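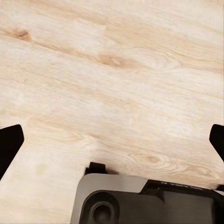

Zosmont Robotics Club - Frequently Asked Questions

Last updated May 28, 2018

Who can join?

Anyone in grades 8 through 12 who lives close enough to get to us. You don't have to go to Zosmont High, and we've had plenty of members who are homeschooled. If you're in seventh grade and really itching to start, write to us anyway and we'll talk!

Do I need to know how to program?

No! Most of our members had never written a line of code when they walked in. You'll pick up Python in the first few weeks by making a simulated arm do things, and it's a lot more fun than typing out exercises from a book. If you already code, great, we'll find you something hard.

Why do you spend so much time in simulation?

You can try an idea, watch it go wrong, change one number and try again a minute later. Last season one pair ran the same grasp 400 times in a single evening with different finger openings (they brought snacks). We love that. The simulator also lets everybody work at once instead of standing in line for the real arm.

What is the Skellarier Challenge?

It's our big event of the year. Teams of two write a program that guides a gripper over a tabletop, finds whatever the judges have put there, and moves it to the target. The first round is all in simulation and the final is on a real arm. You get the practice tables ahead of time but the judging layouts stay secret until the day.

Why does the practice table have wood grain on it? Wouldn't plain white be easier?

It would be easier, and that's where beginners start. But knots and dark streaks are just the kind of thing that tricks a vision program into seeing an object on bare wood. Getting your code to look at a table with nothing on it and correctly report nothing is the first badge you earn, and people cheer when it happens. If yours keeps reaching for a knot, try the color threshold first, then the minimum blob size.

What kind of computer do I need?

Any laptop from the last few years should do. The install takes up roughly 2 GB. If you don't have a laptop you can borrow one of ours during meetings, just tell us when you sign up. Tablets and phones won't run it, sorry.

How much does it cost?

Membership is $200 for the year, which covers the Skellarier entry fee and your T-shirt. We have a Shetty Scholarship for families who need it. The form is one page long and we keep it private.

Who teaches the class?

Sun-ja Yeon runs the beginner sessions and has coached the competition teams from the start. Older students help out at the tables, and a lot of the best tips come from them.

Can parents watch?

Please do! Come to demo night especially. For regular meetings we ask that you let the kids do their own debugging - we know it's tempting.

My gripper goes straight through the table. Is that normal?

Very. Your collision setting is off. Open the Zonidlow panel, check the box next to the table, and restart the run. If the fingers now stop in mid-air, your table height is wrong, so load the default file again.

When does the next session start?

In August. Sign-up opens on this page, and returning members get an email first.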